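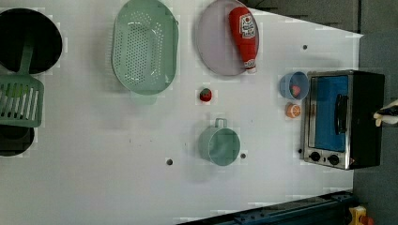
Slide 1: Do we need this much play food?

Speaker notes, Apr 22, 2023. Talk length 20 minutes, then questions. Abbas has the clicker.

Start without the welcome. Ask who in the room has bought a play kitchen set in the past year. Wait for hands. Then ask who could say what the children did with it after the first week. Expect fewer hands.

Point to the slide. Pan, slotted spatula, colander, plate, ketchup. The colander is the piece I'd keep. It has real holes and a real shape, and a child can put things in it. The ketchup bottle I'm less sure of. It has a tomato on the label and that is most of what it offers.

Slide 2: What the catalogs say

Read the Plemadon line out loud: "builds early math, language and healthy habits." Pause. Ask what the evidence is. I wrote to them in June and got a brochure back.

Fereshteh will object here that pretend cooking gets shy kids talking. She has a point and I should say so. My complaint is with the claim that a bigger set does more of it. The Brokbridge nursery room had 300 pieces on the shelves when I visited. The children I watched used the pans and a lot of floor.

Don't get pulled into the price argument. Troels has a handout.

Slide 3: Soft food or hard food?

Kahraman sells the soft kind as "safer and more lifelike." Safer to throw, fine. I'm doubtful about lifelike. Take the banana coming up next. The peel is fuzzy, spread open, and the fruit inside is a white cylinder. Ask the room what a two-year-old learns about bananas from that. Let somebody answer before moving on.

Then the sticker. Somebody took the trouble to put a little blue fruit label on a plush peel. I think that detail is for the adult who is paying. Anjana disagrees - give her a minute if she wants it.

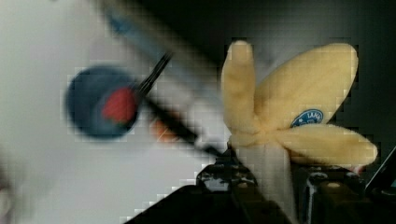

Plush banana, partly peeled, with its blue sticker.

Slide 4: What I'd try

Put 16 pieces out and box the rest for 2 weeks. Write down what the children ask for. If they ask for the ketchup, I'll take back what I said.

Leave the sign-up sheet with Kourosh by the door. Questions.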